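The Bus to Clodden

Short fiction, posted July 15, 2024

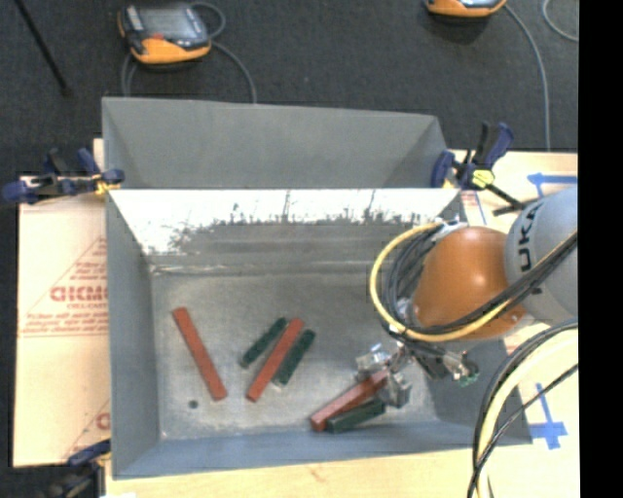

Long red-brown ones and short green ones.

My aunt left me her accordion, and I don't play the accordion, so you'd think that would be the end of it. But she'd also left a note pinned inside the case, and the note said I was to take the thing to the repair man in Clodden before I did anything else with it. Underlined twice. She underlined most things (her grocery lists looked like ransom demands) but usually only once.

So in April I called in sick, which I never do, and I got on the bus.

You have to understand about the bus to Clodden. It leaves from behind the feed store in Villora at whatever time the driver finishes her coffee, and it stops for anyone who waves, and also for a few people who don't. The accordion needed its own seat. The driver looked at it and looked at me and said that'd be two fares, and I said it was an inheritance, and she said that'd still be two fares. I paid. A man across the aisle with a bag of seed potatoes on his lap gave me a look like I'd let the whole side down.

"You play that?" he asked, once we were past the reservoir.

"No."

"Your folks play it?"

"My aunt."

"She any good?"

I had to think. When I was a kid she played at every wedding in the valley, and I was always under a table somewhere eating the frosting roses off other people's cake, so what I mostly remember is the sound of it coming through a tablecloth. Loud, I told him. She was loud.

He nodded like that settled it and went to sleep with his chin on the potatoes.

I should say that I hadn't seen her in three years. It wasn't a fight, or it was such a small one that I'm embarrassed to write it down. She'd told me on the phone that I sounded like a person reading off a card, and I'd said well maybe if you ever asked me something interesting, and then there was one of those silences and she said her soup was boiling. I figured I'd call back when I had something interesting to say. I kept a list for a while! A raccoon got into our break room. I learned to drive stick. My landlord turned out to be a twin. I was saving them up, and then my cousin called me at work and I was standing there next to the copier with all of it still saved up.

Anyway. Clodden.

It's one street and a river. I'd been told to look for a green door past the Hovum Bakery, and there were four green doors past the bakery, all the same green, so somebody must have gotten a deal on paint. I knocked on the first one and a woman in curlers pointed at the third without saying a word. I guess people with large square cases come by a lot.

The repair man was younger than I expected, maybe my age, with reading glasses pushed up on his head and a second pair on his nose. His shop was the front room of a house. There were accordions on the shelves and on the sofa and one in the fireplace, with its bellows open, sort of grinning. It smelled like beeswax and fried onions.

I put the case on the table and he undid the clasps, and he said, "Oh, it's her."

"It's hers," I said. "She died. In February."

He took off one pair of glasses and then the other. He told me he was sorry, and he said it properly, not fast. Then he asked if I wanted some eggs, because he was about to have eggs, and I hadn't eaten since Villora, and it seemed ruder to say no.

So we ate eggs and onions with the accordion sitting between us like a third guest. He said she'd been coming to him for years and to his father before that. Every spring, same bus. She paid for two seats and complained about it until lunch. He said she never once needed a repair.

"Then what did she come for?"

He shrugged. "I'd tune a reed or two. She'd tell me I was doing it wrong. She'd eat. She'd play something in the street and the lady in curlers would come out and yell at her, and then the lady in curlers would dance."

I laughed at that, and then I was crying into a plate of eggs in a stranger's front room, which is just how that week was going. He got up and washed the pan for a really long time. I appreciated that.

When I was done he came back and sat down and opened up the accordion. I'd never seen inside one. It's all little metal tongues in rows, with strips of leather, and wax the color of honey holding everything down, and you can't believe that anything so fussy ever got dragged through a hundred weddings. He ran his thumb along the rows. He made a small noise.

There was an envelope taped flat inside the bellows. It had my name on it, underlined twice.

I'd like to tell you there was a long letter. I wanted one so badly that my hands went cold. What she'd put in there was a hundred dollars in twenties, and a bus schedule for the Clodden line (which is a work of pure imagination, that schedule), and one piece of paper torn off a calendar, the kind with a recipe on the back. On the front she'd written:

Ask him to show you the C scale. Don't let him do it wrong. What happened with the raccoon?

I read it over and over. I'd never told her about the raccoon. I went back through it in my head, every call, every birthday card, and I was sure of it. It was the first thing on my list. It was the thing I was saving.

My cousin, I found out later. I'd told my cousin, and my cousin tells everybody everything, and my aunt had apparently laughed so hard she'd had to sit down on the back steps. Then she'd waited for me to call and tell it right.

But I didn't know that yet. All I knew was that she'd asked me something interesting.

"Well?" said the repair man, who'd been studying the ceiling to give me some privacy.

"She says you're supposed to show me the C scale."

"Sure."

"She says you'll do it wrong."

"Sure," he said again, and he put it back together and got the straps over my shoulders. It weighs as much as a toddler, and it sits on you like one too, sort of warm and in the way. He showed me where the C button was on the left side, with a tiny dent in it so you can find it blind. I pulled and nothing happened, and then I pulled harder and it let out a honk they must have heard across the river.

A window went up somewhere. A woman's voice yelled that some people were trying to watch their programs.

"Again," he said.

I did it again. I got as far as F, ran out of bellows, and had to push my way back up to G with a wheeze like an old dog on the stairs. I did it maybe a dozen times. I was terrible, and my shoulders hurt, and he told me my wrist was wrong and I told him his was, because I felt that somebody ought to.

And while I was going up and down, badly, with my eyes on the dented button, I told her about the raccoon. Out loud, in between notes. How it got in through the ceiling tiles and ate a whole sheet cake that said HAPPY RETIREMENT, all but the HAPPY. How my boss tried to reason with it. How it washed its hands in the coffee pot afterward, very slowly, looking right at us, and how we'd all stood there and let it finish.

The repair man had to take both pairs of glasses off again.

I nearly missed the last bus. I ran down the one street with the case banging against my knees, and the driver was already in her seat with the engine going, and she watched me come the whole way without so much as touching the door. Then she opened it.

"Two fares," she said.

I gave her one of the twenties and told her it was highway robbery, and I kept at it till we got to the reservoir.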